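Home | Projects | Gallery | Downloads | Contact

Gallery: Drinent grasp planner, release 26

June 22, 2022
Posted by Orysia Nazarenko

Drinent is the planning and perception package we maintain at Hladun. Release 26 changed how the planner handles views with very little in them, and most of the work went into the self-mask, the part that tells the depth filter which pixels belong to the gripper. Bohdan Pasichnyk wrote the mask code and Svenja Reisinger ran the tests at the Gredholm lab.

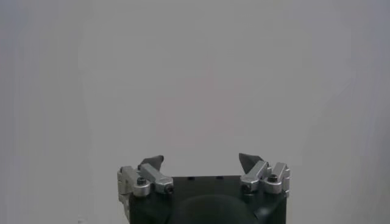 Stereo matching does badly on surfaces with no texture. The old filter filled the gaps by borrowing depth from the nearest good pixels, and in a wrist view those are usually on the hardware. Against a plain gray wall the dark body and the silver links on both sides are the only strong edges to match, so the wall would come back at finger distance and the planner would refuse to move. The mask now follows the finger joints, including the black tips, and anything inside it is dropped before filling. If too few points are left, the planner gets "unknown" and asks for another view.

Svenja's regression set has 3,058 wrist views, 600 of them blank or nearly blank. The mask update runs at 60 Hz on the lab machine. Maëlle Wong is porting it to the Billent controller and expects to have a build in July. The mask margin is still set by hand in the config file.

Share | 26 likes | 4 comments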